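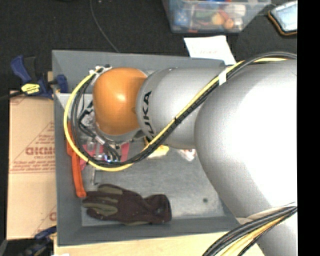

The KUKA over the grey bin, with the cable loop on the outside of the wrist.

Budgeting for a second picking cell: the lines I left out the first time

2022-04-14
7 min read

The arm was the easy part of the budget. It had a quote, the quote had a validity date, and I copied the total into a spreadsheet and felt organised. The parts that went wrong were all in the rows under it, and most of those rows did not exist until after the order was placed. We are now planning a second cell at Rastthorpe, so I have been going back through the invoices for the first one and sorting them by what I should have known.

Cables first. The gripper needs power and signal, and both have to get from the base to the wrist without limiting the joints. I had allowed for one cable set and no dressing. External routing is cheap on the day and costs you afterwards: the loop at the wrist has to be long enough for full rotation of the last axis, and a loop that long will find the edge of a bin. Tape and cable ties are fine while the layout is still changing. They should not be in the plan as the permanent solution. For the second cell I have two quotes for a proper dress pack, one from Skimholm and one from Palamarchuk. Skimholm is cheaper and supplies the brackets loose. Palamarchuk includes fitting. After pricing our own hours I am leaning towards Palamarchuk, although Lesia Nazarenko thinks I am overcharging for our labour in the comparison and she may be right.

Spares go on the same row. I now budget a full duplicate of every cable that moves, ordered with the original. Lead time on the gripper cable was 7 weeks when we needed one in a hurry. The cable itself was £442, a sum that would have gone through without discussion if it had been in the original request. As a separate request it took longer to approve than it did to fit.

Bins and fixing. A bin for an arm to pick out of has to be in the same place every time, to within whatever your calibration will forgive. We hold ours with bar clamps on a wooden tabletop. Clamps are a reasonable way to find out where the bin should go. Once that is settled you want a located fixture, and a fixture has to be drawn, made and usually made again. I have put £300 in for it, covering material and outside machining with no allowance for our time. I would also buy the bins in one batch. Manufacturers change the wall angle between runs, and sloping walls are already awkward for a gripper body of any width.

Test items. This sounds too small for a row of its own and I would still give it one. The contents need to be mixed if the tests are to mean anything: something long and rigid, something soft like a work glove, thin metal, clear or shiny packaging, flat things that lie close to the floor of the bin. Rigid items are durable and cheap. Soft ones change shape permanently after enough grasps, and then results from the start of the month cannot be compared with results from the end. Buy duplicates, keep a sealed set, and write down which set was used.

The gripper. Ours is a Nallum unit and I have no complaint about the hardware. My mistake was treating it as a single purchase. There is the gripper, the adapter plate, the fingers, the replacement fingers, the connector kit, and the licence for the configuration tool, which renews every April and arrived this month as a surprise to nobody except me. Ask for all of it on one quotation, with the renewal shown as an annual figure. If the supplier will not show it, put your own guess in and label it as a guess.

Installation and guarding. I am not going to give numbers, as ours depend on the building. I will say that the risk assessment should be costed before the arm is chosen. Reach and payload drive the guarded area, and floor area at Rastthorpe is charged internally. A larger arm than the job needs looks like sensible headroom on the equipment sheet, and the cost turns up on the space sheet, where it recurs.

Integration hours. Tuva Lindholm kept a log during the first installation, for which I am grateful. My estimate had most of the time going into motion programming. Her log has most of it going into connectors, network configuration and waiting for parts. I have used her proportions for the new plan and left my own out.

Contingency. Last time I spread it across the rows, where it was absorbed without trace. It now has its own row and needs a signature to draw on.

The revised sheet goes in at the end of the month. I will post the row headings once it has been approved, with the prices removed.

2 comments
Share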